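Skevcombe Draft support: ticket log
Product: Skevcombe Draft 2, desktop
Category: Structure tools / Beat sheet
Status: Resolved, workaround supplied
Opened: September

Reported problem
User is revising a screenplay titled Longo. The beat sheet panel places the midpoint marker in the wrong scene. Expected location is the scene where the smuggler Endora learns the map is forged. Marker appears 11 scenes later, during the ferry crossing. The "All Is Lost" marker is also late and lands inside the final fight. Restarting the program does not change either position.

09:40 Support
Requested the project file and the export log. Asked whether scenes had been imported from another format.

10:15 User
File attached. Acts one and two were imported from an older prose treatment of 4,000 words. Act three was written directly in Draft. Scene order in the outline panel is correct.

11:05 Support
Reproduced on a clean install. The midpoint is calculated from total word count, and the count includes archived scenes. The project holds a set of archived scenes under the heading "Jevitz subplot". These are hidden in the outline but still carry a position after the ferry crossing. Together they add enough length to push both markers down. 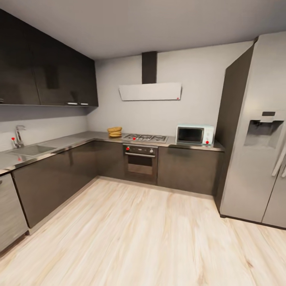 Does deleting the archived scenes cause the notes attached to them to be lost?

Notes are stored with the project and stay in the Notes panel after a scene is deleted. They lose their link to the scene and are listed under "Unattached".

11:50 User
Would prefer to keep the archive. The Jevitz scenes may go back in if the villain needs more setup before the reveal.

12:20 Support
Workaround without deletion:
1. Open Project Settings, Structure.
2. Change "Length basis" from All Scenes to Active Scenes.
3. Close and reopen the beat sheet panel. Refresh alone does not recalculate.
4. Check that any marker moved by hand is unlocked. Locked markers keep their old position.

13:35 User
Midpoint is now on the forged map scene. "All Is Lost" is still in the fight.

13:50 Support
Marker was locked in the attached file. It also has a manual offset of 475 words. Set the offset to zero and unlock.

14:10 User
Both markers correct. One remaining warning: "Act three exceeds target by 300 words."

14:25 Support
Warning is valid and unrelated to the marker fault. The target can be edited under Structure, Act Lengths, or the warning can be turned off per act. Archived scene handling logged as a defect against the default setting. Closing ticket.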